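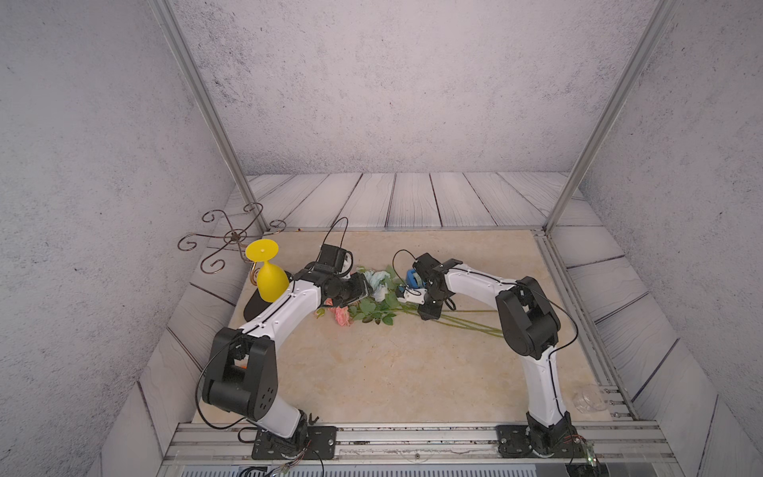 Madhu Shukla put it to us in the first interview that a bunch of artificial flowers is never finished, only left alone for a while. Several others in the study said much the same in different words, and we have used the remark to organise this section. We deal first with what people did when a bouquet came home, then with the position it was kept in while they worked on it, then with colour, and last with cleaning and storage.

Figure 3. Bouquet of artificial flowers, with a light blue blossom, lying flat on a marble-patterned tabletop.

4.2 Laying down, opening out and standing up

All 19 households owned at least one artificial bouquet when we first visited. Most had been bought ready tied. The rest had been made up at home from single stems, and in two cases from stems left over after a wedding. We asked each household to take one bouquet from wherever it was kept, do whatever they would usually do to freshen it up, and put it back. No time limit was set. We took notes and made a sketch at each change of position, following the method in Section 3.

Nearly everyone began by laying the bouquet flat. Figure 3 shows the position, which we call the lying position in the rest of the paper. We had expected people to work with the flowers upright in the vase, as most of the printed advice on fresh flowers suggests, and our first coding sheet had no column for anything else. It was redrawn after the second visit.

Participants gave different accounts of why they did this. Maxine Dunstan said she could not see the wires with the bunch standing up. Zhiqiang Shao said that a vase on a hard bench slid when he pulled at a stem, and that he had broken one that way in February. Others had no reason to offer and seemed surprised to be asked. One woman said it was simply how you would put down anything with a stem.

Lying a bouquet down has a cost. The blossoms underneath take the weight of the bunch, and fabric petals will hold a crease. We saw three ways of dealing with this. Some people turned the bouquet over part way through and reshaped what had been the underside. Some held the bunch just clear of the surface with one hand and worked with the other. A few let the heads hang past the edge of the table, so that only the stems were resting on anything. This last way was quick but made it hard to judge the shape, and two of the people who tried it gave it up.

The order of work after that was fairly steady. The outer leaves were bent back first, then the largest heads were turned to face outward, then the small filler pieces were pulled up between them. Where a bouquet had a tie, it was usually left on until the person had decided that the trouble lay in the middle of the bunch. Eleven bouquets were untied at some point. Four of these were never retied and went back to the vase loose, and in all four the owners said at the second visit that they preferred them like that.

We should note that untying was where people were most likely to stop and talk. Several told us who had given them the flowers. Sarita Rastogi left the ribbon on hers throughout, and worked around it with some difficulty, as it had been tied by her sister. We recorded this as a constraint on the arrangement in the same way that we recorded a narrow vase neck.

4.3 Colour and the odd flower

In most of the bouquets one flower differed from the others in colour or in size. We call this the odd flower, with no suggestion that it was out of place. People spent more time on it than on any other, and moved it more often. In upright arrangements it nearly always ended up left or right of centre and a little forward.

Blue flowers came up often in the interviews. Fresh blue flowers are not easy to get all year in the shops our participants used, and many said blue was the one colour they would only buy artificial. Opinion on pale blue was split. Akash Bhardwaj thought it went with everything. Two others thought it faded to grey faster than pinks and yellows and had moved theirs away from the window. We did not measure fading and cannot say who was right.

The background made a difference too, though we had not planned to study it. People working on a patterned bench or cloth tended to lift the bouquet and look at it against a wall before deciding whether it was done. People working on a plain surface did this less. A veined or speckled top seems to make the outline of a bunch harder to read, particularly where the petals are pale. With so few households we offer this as something to look at again.

4.4 Cleaning

Dust was the complaint we heard most. Methods included a dry paintbrush, a hair dryer on the cool setting, a damp cloth wiped along each petal, and a paper bag of salt into which the whole head was put and shaken. The bag was used in one household only. The owner had learned it from her mother and did it twice a year.

Shop labels were of little use. The two makers named most often by participants, Clornska and Stougaard, both sold bouquets with a tag saying to wipe clean, but nothing on the tag said whether the stem could be put in water. Three people had stood artificial stems in water for the look of it and found rust on the cut ends of the wire. One solved this by sealing the ends with candle wax – a repair that had lasted until our second visit and may be worth testing properly.

Cleaning was also when most losses happened. A head that has been pushed onto a plastic stem will come off if it is pulled while being wiped. People kept the loose heads, often for years, in drawers and jars. Hardly anyone glued them back on straight away.

4.5 Storage between uses

About half of the households put at least one bouquet away for part of the year. The usual place was the top of a wardrobe, and the usual container was whatever box was to hand. Bouquets stored lying down came out flattened on one side, and those stored standing up came out with bent leaves at the base. Neither was thought to be a serious problem. What did bother people was tangling, when two or more bunches had been put in the same box and the small wired pieces had caught on each other. Freeing them took patience and sometimes a second person, one to hold the heads and one to draw the stems back through.

We tried wrapping each bunch loosely in tissue with the stems left bare, and asked six households to store one bouquet in this way and one as they normally would. The tissue stopped the tangling in every case. It did little for flattening. One participant pointed out that the tissue also hid which bunch was which, and had written the colours on the outside in pencil by the time we came back.

The sketches from both visits are set out in Appendix B, grouped by starting position and then by whether the tie was removed.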